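Prüfliste Softwarestand und Bewegungsfreigabe – Handzelle 2, Projekt Tarnetti
Geprüft am 13. Juli 2026

1. Versionsstand
Steuerung und Planer aus demselben Build: ja
Parameterdatei der Hand geladen: ja
Kommentar: Auf dem Planungsrechner lag noch die Konfiguration vom Februar. Gelöscht, Neustart ohne Meldung.

2. Grenzwerte
Geschwindigkeit im Einrichtbetrieb auf 200 mm/s begrenzt: ja
Fingerkraft begrenzt: ja
Grenzwerte nach Neustart unverändert: ja
Kommentar: keiner.

3. Not-Halt und Überwachung
Not-Halt am Bediengerät: i. O.
Watchdog bei gezogenem Netzwerkkabel: i. O., Halt nach 60 ms
Wiederanlauf nur nach Quittierung: i. O.
Kommentar: Die Meldung im Protokoll heißt weiterhin »Fehler 286« ohne Klartext. Bitte Text ergänzen (Shota Minami).

4. Wahrnehmung
Zeitstempel von Handkamera und Gelenkwerten synchron: mit Mangel
Unscharfe Bilder werden verworfen: nein
Kommentar: Bei schneller Bewegung verwischt der Hintergrund in der Handkamera stark, die Finger bleiben ziemlich scharf. Der Schärfefilter bewertet das ganze Bild und lässt solche Aufnahmen durch. Die Lageschätzung rechnet dann mit verschmierten Kanten. 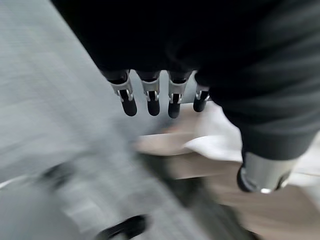 Deolinda Abreu
Prüferin Steuerungssoftware, Leller

Vorschlag zu Punkt 4: Fingerbereich für die Bewertung ausmaskieren und nur den Hintergrund messen. Rechts im Bild muss auch der dunkle Armabschnitt mit in die Maske, ebenso das silberne zylindrische Teil an seinem unteren Ende. Bis dahin Lageschätzung nur im Stillstand freigeben.

5. Bahnplanung
Kollisionsmodell enthält alle vier Finger: ja
Modell des Arms mit Hülle: nein
Abbruch bei fehlender Lageschätzung: i. O.
Kommentar: Die Hülle fehlt im Modell. Sicherheitsabstand vorläufig erhöht, Ryota Sakamoto trägt die Geometrie nach.

6. Protokollierung
Gelenkwerte, Bilder und Planerausgaben in einer Datei: ja
Freier Speicher über 200 GB: ja
Kommentar: keiner.

Ergebnis: Freigabe mit Auflagen. Automatikbetrieb gesperrt, bis die Punkte 4 und 5 nachgeprüft sind – Einrichtbetrieb ist erlaubt. Nachprüfung durch Rin Yagi.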